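Feb 26, 2022, Pitum bench notes

Tidied up the reset rules for the capping job today, as we've all been doing it our own way (me included!). From now on, the start and goal states get written down before anyone enables the arm, and hands stay off the table until it's disabled again. We had 33 runs in October with no goal state noted at all, grr. 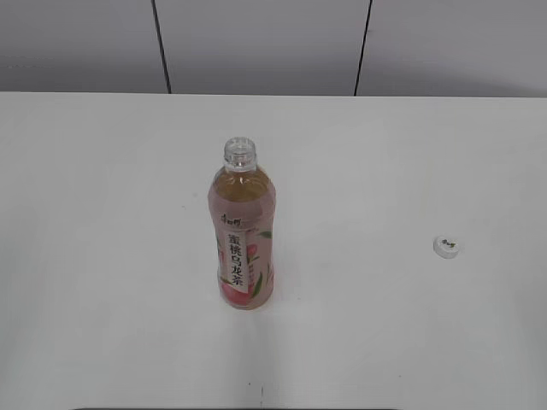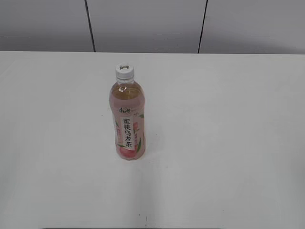
Naming is the other muddle. I want plain words in the log, so "cap off, on the table, right of bottle" for the first one and "cap on" for the second, and no more "ready" or "done". Still need to ask Etov if their form has room for it.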